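The weighing counter at Nidelura, Varnport

Photos from the fruit and veg corner of our shop, put together by Yanti Khoo. Loose fruit is weighed here before you pay.
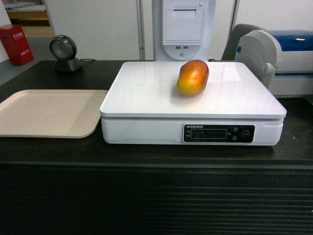

Page 2 of 69

A mango on the white scale, with the barcode scanner behind and a beige tray to the left. Mangoes are sold by weight -- most of ours come in at over 300 g. The red-skinned ones arrived in April.

The label printer stands on the same dark counter, a short reach from the scale. It has a blue lid and takes plain white rolls. 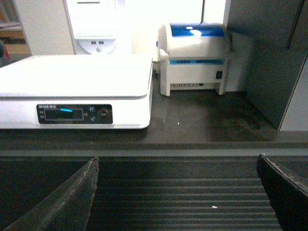

Stick the label on the fruit or on the bag, whichever is easier. Samran Panyasiri changes the rolls each morning before opening.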